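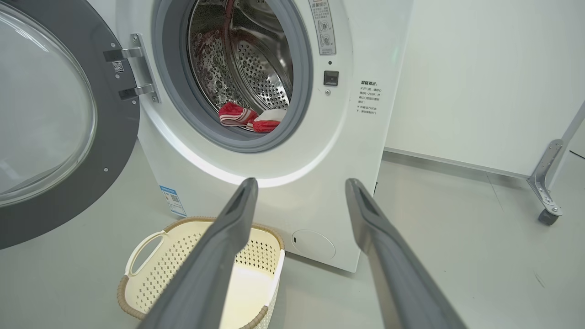
The front loader in our laundry corner, with the red and white kit at the door.

Laundry helper wanted, part time, starting Sat 23 July

Hi! I run the wash for Ekisport, a small outfit that rents team clothes to clubs that don't want to own any. I've been doing the laundry by myself since January and I can't keep up anymore, so I'm looking for one more pair of hands. It's 16 hours a week, split over 4 shifts, and you can pick mornings or evenings as long as you stick with your choice for a while.

We have 600 pieces in rotation right now - shirts, shorts, track pants, a few jackets nobody likes to fold. You'd check each bag against its slip, sort by color, run the machine, hang or fold, and put everything back on the right shelf. If something comes in with a torn seam or a missing number, it goes on the repair rail and you write me a note. You don't have to sew (I do that, badly, on Fridays).

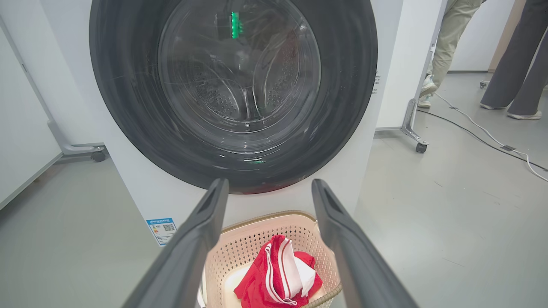
Sorting is the part I care about most. We get a lot of red, and red next to white is where things go wrong, so I want somebody who will look twice before a load goes in. A red piece with white stripes, like the one lying in the basket by the washer, gets a cool wash with a color catcher every single time, and plain whites wait for their own load. Please also go through pockets! I have washed a whistle, a bus pass and most of a granola bar this year.

You don't need laundry experience. You do need to be OK with bending and carrying baskets, and able to read a care tag or willing to learn (there's a chart on the wall, and I'll go through it with you on your first shift). Good English isn't a must either, we get by with a bit of everything. I'd love it if you were the sort of person who wipes down the door seal without being asked, but I'm happy to do the asking.

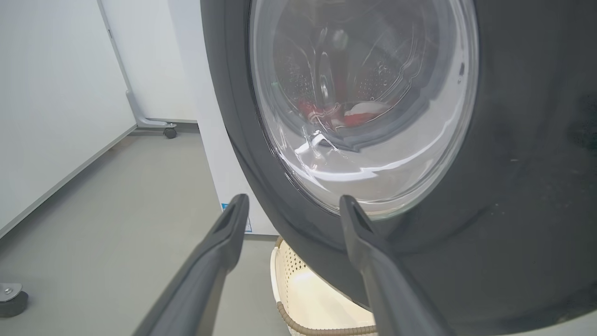 Red and white in the drum, basket on the floor.

Pay is hourly and goes out every 5 working days. You get detergent at cost through Serkari, our supplier, and you're welcome to bring your own washing on slow evenings, once the club loads are finished. We're upstairs in the Biswas building, next to the Tivia bike shop. There's an elevator, and it mostly works.

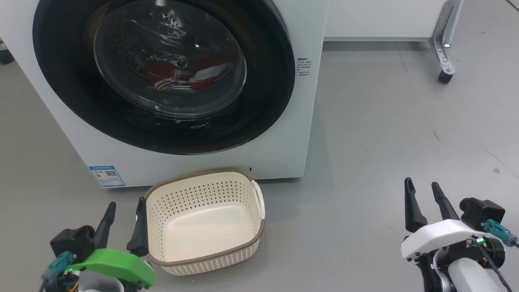 Our last helper told me to put in that the evening shift is the better one, that it's quiet and you can listen to the radio, and that the jackets really are as annoying as I make them sound. So there you go, a fair warning from someone else.

To apply, drop a note at the Ekisport desk or leave one with the bike shop. A few lines is plenty - tell me which shifts you want and when you could come by for a trial load. I'll pay you for the trial too.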